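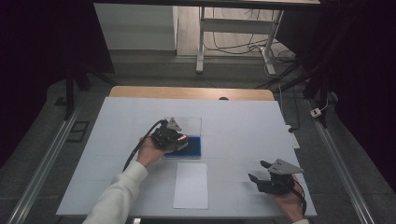

**Foro de Espacios de Trabajo y Suministros - Sección: Superficies y preparación de mesas**

**Asunto: Criterio para el tablero cuadriculado de las mesas de preparación**

---

**Kobina Kpodo** (moderación)

Estimados compañeros:

Se abre este hilo con el fin de reunir observaciones antes de cerrar el pedido de tableros para las salas de preparación de Davgate. La propuesta inicial consiste en cubrir las mesas con un tablero claro, de tono blanco azulado, con líneas de cuadrícula muy tenues que forman paneles rectangulares grandes. Sobre él se trabaja con la caja de plástico transparente de base azul y con la hoja de papel blanco colocada delante, a lo largo.

Se solicita opinión sobre tres cuestiones: el color del tablero, la conveniencia de que quede al descubierto una franja de la madera en el lado del fondo y la posición de la hoja con respecto a la caja.

El presupuesto disponible asciende a 1.105 euros e incluye el transporte. Se ruega no reabrir en este hilo el asunto de las sillas, que se tramita por separado.

---

**almacen_tutov**

Buenos días. En la sede de Tutov utilizamos un tablero muy parecido desde enero y la valoración general es favorable. Debo señalar, no obstante, un inconveniente: sobre un fondo tan claro, el papel blanco se distingue poco. Se ve algo más luminoso que el tablero, y la diferencia es escasa. Quien coloca la hoja con prisa tiende a dejarla torcida.

Nuestra solución consistió en encargar hojas de color crema. Propongo que se valore la misma medida.

---

**B. Quaye**

Con el debido respeto, no comparto la propuesta anterior. El papel de color crema obliga a mantener una referencia adicional en el inventario, y la sección de compras de Davgate ya ha pedido reducirlas. La hoja puede alinearse con las líneas del tablero, por tenues que sean, y también con el frente de la caja, que es la pieza más visible del conjunto por el azul intenso de su base.

En cuanto a la franja de madera del fondo, mi posición es favorable a mantenerla. Permite apoyar objetos menudos fuera de la superficie de trabajo y deja libres las esquinas redondeadas de la mesa, que son las que más golpes reciben al pasar.

Bernice Quaye
Coordinación de salas

---

**mesa_y_metro**

Una consulta previa: ¿se ha decidido el proveedor? El tablero de Bianchini y el de Konance no tienen el mismo acabado, y de ello depende en buena parte la discusión sobre el color. El primero es mate. El segundo presenta cierto brillo, y con una caja transparente encima los reflejos se suman: las paredes de la caja ya devuelven bastante claridad por sí solas.

---

**Kobina Kpodo** (moderación)

No se ha decidido. Se dispone de dos ofertas, una de cada casa. La de Bianchini importa 700 euros sin transporte. La de Konance está pendiente de corrección, por un error en las medidas, y se publicará en cuanto se reciba.

---

**almacen_tutov**

Agradezco la respuesta de la señora Quaye, si bien mantengo la objeción. Las líneas del tablero delimitan paneles muy amplios, de modo que la hoja cae casi siempre en el interior de uno de ellos, sin borde alguno con el que compararla. Como ayuda a la alineación la cuadrícula resulta insuficiente. Serviría, en todo caso, para situar la caja.

Por lo que respecta a la franja de madera, en Tutov acabó convertida en un depósito de pequeñas piezas que nadie retiraba. La suprimimos desplazando el tablero hasta el borde del fondo.

---

**B. Quaye**

La acumulación de piezas es un problema de orden al final del turno y debería tratarse como tal. Suprimir la franja desplaza el problema al tablero, donde estorba más.

Acepto, en cambio, la observación sobre el tamaño de los paneles. Podría solicitarse al fabricante una retícula más cerrada, siempre que no encarezca el pedido.

---

**ordenanza_18**

Buenas tardes. Intervengo por la parte de limpieza, que no se ha mencionado. En los tableros claros el polvo se nota poco y las marcas de bolígrafo se notan mucho. Convendría que el protocolo indicase que no se escribe directamente sobre la hoja sin una base debajo: la tinta traspasa.

Pediría también que la base azul de la caja se revise aparte. Se pasa el paño por las paredes transparentes, que es donde se ven las huellas, y el fondo queda olvidado. Por último, el tablero no debería sobresalir de la mesa por delante. En la sala pequeña sobresalía unos 2 centímetros y se enganchaban las mangas.

---

**mesa_y_metro**

Suscribo lo anterior en lo relativo al borde delantero. Discrepo en lo del polvo: sobre nuestro tablero de Konance se aprecia perfectamente a contraluz, quizá por el brillo al que me refería.

Añado que la caja debería situarse hacia el centro de la mesa, algo a la izquierda, con la hoja inmediatamente delante. La parte derecha queda así disponible para el trabajo de la otra mano. Cuando la caja se coloca en el centro exacto, ambos brazos terminan compitiendo por el mismo espacio.

---

**almacen_tutov**

Esa disposición perjudica a las personas zurdas. Solicito que conste como orientativa.

---

**Kobina Kpodo** (moderación)

Así constará. A la vista de lo expuesto, el estado de las cuestiones a 25 de abril de 2024 es el siguiente:

- **Color del tablero:** se mantiene el tono claro. Se pedirá a Bianchini una muestra con retícula más cerrada.
- **Franja de madera:** sin acuerdo. Se mantiene de forma provisional en Davgate; Tutov conserva su propia disposición.
- **Papel:** blanco, hasta agotar existencias.
- **Borde delantero:** el tablero no rebasará el canto de la mesa.
- **Colocación de la caja:** orientativa, con variante para personas zurdas.

Las indicaciones de limpieza se trasladarán al protocolo de salas.

---

**B. Quaye**

Conforme, salvo en el carácter provisional de la franja, sobre el que presentaré escrito.

---

**ordenanza_18**

Conforme. ¿La muestra se recibirá en recepción o directamente en la sala pequeña?

---

**Kobina Kpodo** (moderación)

En recepción, a la atención de la señora Quaye.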